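Home | Papers | Data notes | People

5. What went wrong at the utensil holder

We had expected the bottle to be the hard part of the kitchen bench, as anyone would, glass being glass. In practice most of our trouble came from the holder, and from one fault in particular, which we came to call the late release. The arm brings a long-handled utensil over an opening, lowers it, and the controller reports the grip as open while the fingers are still closed. The planner believes the report and begins its retreat, and whatever is between the fingers goes along for the ride. Over the 3058 placements in the Fetex log we found 17 clear cases of this, and I'm afraid we looked at every one of them far more often than was good for us.

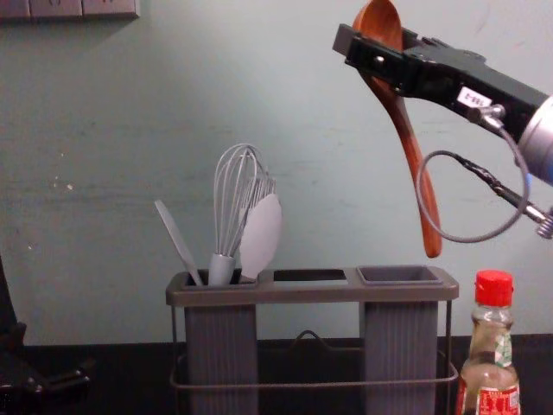 Figure 4. Wooden spoon held bowl up over the utensil holder, with the handle end near the height of the rim.

The first thing we suspected was the grip point. A spoon taken near the bowl leaves a long handle hanging free, and a small tilt at the fingers becomes a generous one at the tip. Tatiana Kratochvíl, who had the patience for it, went back through the 1115 placements made with the older Idada fingers and sorted them by tilt. Tilt explained a good many clumsy insertions - handles catching on the rim, mostly - but it did not explain a single late release. Those happened with straight handles and crooked ones alike.

The cause was much duller. The Kuruc driver took its "open" message from the command it had sent, and the finger position was read only on the next cycle. When the bus was busy, that next cycle could come after the retreat had already begun. We had read that part of the driver in November and thought it perfectly sensible.

What worried us more was the path of the retreat. Our planner, Trerker, liked to leave toward the right, where the bottle stood, and with the fingers thought to be empty it allowed itself very little clearance on that side.
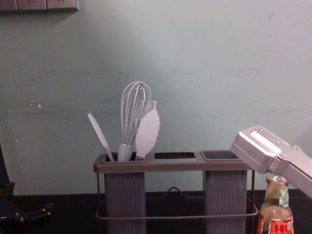 Could the arm simply have been slowed down near the glass?

Slowing it helps with the force of a knock, and we did lower the speed limit there, but a slow arm that is wrong about what it carries will still sweep a handle into a bottle. We therefore made 2 changes to the release itself: the retreat waits for a measured finger position, and the first part of it goes straight up.

With both in place we repeated the placements that had failed and saw no late release among them. We are glad of that, though the bus is quieter now than it was then, and we would like to load it properly before saying more.

Last updated: November

Contact the authors | Copyright Fetex | Back to top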